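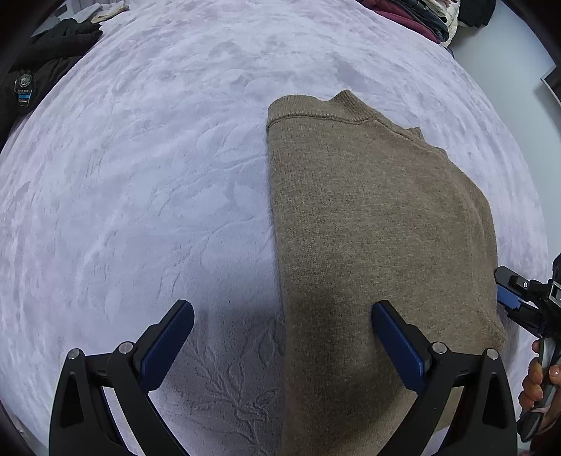
Hello everybody, I am in the student robotics club and our project until March is to teach a two-arm robot how to fold clothes. We record demonstrations by hand, with one gripper for each hand, and later we train the policy on them. We have 136 episodes now and I am not satisfied with them. My question is about the surface and the first grasp. We work on a plush blanket with a leaf pattern, and with a sweater like the brown one, one finger goes down on the knit and the other finger goes down on the bare blanket. When I close the jaws, sometimes I pick up the blanket together with the sweater. Should I delete these episodes, or keep them as examples of recovery?

Also, the blanket is similar in softness to the clothes, so I am not sure if the model can learn the difference. My teammate Bhupendra says we should change to a hard table immediately. I would like to hear other opinions before we lose the work.

dionysis_k
23 Jan 2025

----

effie_pringle wrote:

Delete them. If the blanket comes up and you shake it off, the model will learn that shaking is a part of folding. We had this in our class project with towels and it took us two weeks to understand where the strange movement came from.

----

ancasima wrote:

I don't agree with Effie. A few recoveries are useful, if the recovery is always done in the same way. With only clean episodes our arm had no idea what to do after a bad grasp, it just continued to fold the air. I would mark them and train two times, with and without, and compare. With 136 episodes this is not a long training.

What is your order of steps for the sweater?

----

dionysis_k wrote:

Thank you both. The order is: sleeves to the inside, then one side over the other so it becomes a long strip, then from the bottom up to the collar. The strip is the step where most of my bad grasps happen. The fabric has several layers there and I never know how deep to go with the finger.
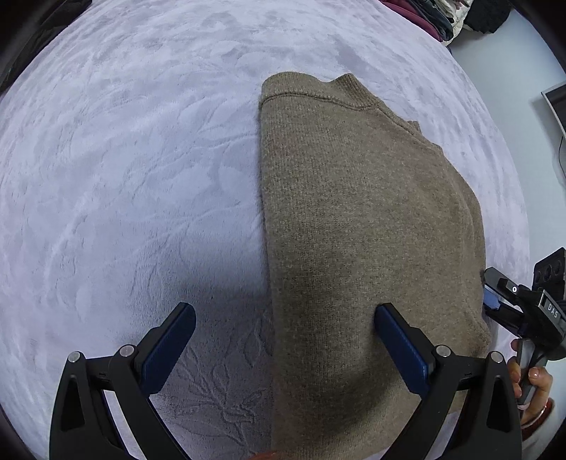
If I go too shallow, I take only the top layer and the strip opens again. If I go too deep, I take the blanket. I tried to come in from the side at a low angle and it is better, but then my two hands are very close to each other and the grippers touch.

----

bhupendra_s wrote:

Teammate here. I still say table. We can keep the blanket for a second set later. For the judges at the Hesesa student day we will have a table in any case, so why do we train on plush?

----

dionysis_k wrote:

The rules do not say table, they say "flat household surface". A bed is also a household surface. I asked them by email and I wait for the answer.

----

jgourlay wrote:

Bhupendra is right about the judges but a hard table has its own problem. The fingertip can't sink, so to get under a thin shirt you need to pinch and drag. On something soft you press down a little and the edge comes to you. We changed from a table to a thin mat and our grasps went from 12 good in 20 tries to 14. Small difference, I know.

For the depth: hold the strip with the other gripper first, then pinch the fold edge and not the middle. And please use the same hand for holding every time.

----

effie_pringle wrote:

12 to 14 is noise, Jessie.

----

jgourlay wrote:

Maybe it is. It was less annoying to record, this I can say for sure.

----

dionysis_k wrote:

I tried the holding method this evening with the left hand always as holder. The grippers still touch sometimes, but the strip does not open so often. I will mark the blanket episodes as Anca suggests and continue until 200, then train both versions. Bhupendra will do a smaller set on the table with the same clothes. If somebody has a good way to name the marked files, please write, our folder is already a mess.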